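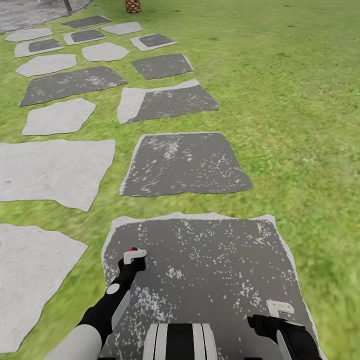 Practice makes pathways: a month in the simulated garden

3 min read

January was the month the garden project stopped being a plan and became a pile of data, and I could not be happier about it. We set ourselves a target of 1000 teleoperated episodes in the simulated yard, and by the last Tuesday we had recorded 899 that passed review. The other 101 will come – we know how to get them now, which we didn't four weeks ago.

For anyone who joined the list recently: Edach is our set of outdoor scenes, all rendered, with a two-armed robot that a person drives from a desk. The operator sees what the robot's head camera sees, moves both grippers, and everything gets logged together: the images, the joint positions, the gripper commands and a short sentence saying what the task was. The policy learns from that bundle. Our indoor scenes (kitchens, mostly) had taught it plenty about flat counters and straight edges, and almost nothing about lawns.

The stepping-stone path has turned into everybody's favorite. It winds away over the grass, dark slabs and pale ones mixed, no two quite the same outline, and that makes it wonderful material for language. "Reach over the nearest dark stone." "Go to the pale one on the left." "Hold both hands above the same slab." A sentence like that is easy for you and me, but the model has to work out which stone is meant, and distance makes it harder, because the far stones look small and crowd together. We now ask operators to write the sentence before they start moving. When people wrote it afterward they tended to describe what they had done, and you'd get lovely tidy labels that hid the hesitations.

Alžběta Ševčík ran most of the recording shifts and made the change I'm most excited about. She noticed that nearly all of our early episodes started with the arms in the same resting pose, so the first second of every one was practically identical. Now the start pose is shuffled, and so is the spot where the robot stands. The very next training run drifted much less when we began it from an odd angle. One small script!

A few things we learned about the sessions themselves:

Shifts of 45 minutes are plenty. After that the grippers start to wobble, and the wobble goes straight into the data.

Keep the near misses. If an operator reaches for the wrong stone and corrects, we tag it and save it, and those episodes go in a separate folder called Holub.

Change the light between blocks. We had a whole afternoon of one sun position and had to redo a good part of it.

Next up is the Vureo scene, with gravel and low steps, and we'd like to reach 2000 episodes over both scenes before we retrain from scratch. If you have a desk setup that runs the Didel controller, you can record from home. Write to the list and we'll send you the task sheet.

Comments

gravelpit: Do you keep the hesitations at the start of an episode or trim them? We trim anything before first motion and I've begun to wonder if that's a mistake.

Alžběta: We keep them for now. There's a flag in the log so you can cut them later if you want.

mo_in_the_shed: The tip about writing the sentence first is great, stealing it for our drawer tasks. Is the Holub folder going to be shared as well?

tansy: Signed up for Vureo! My left hand is terrible on the controller so you'll get lots of near misses from me.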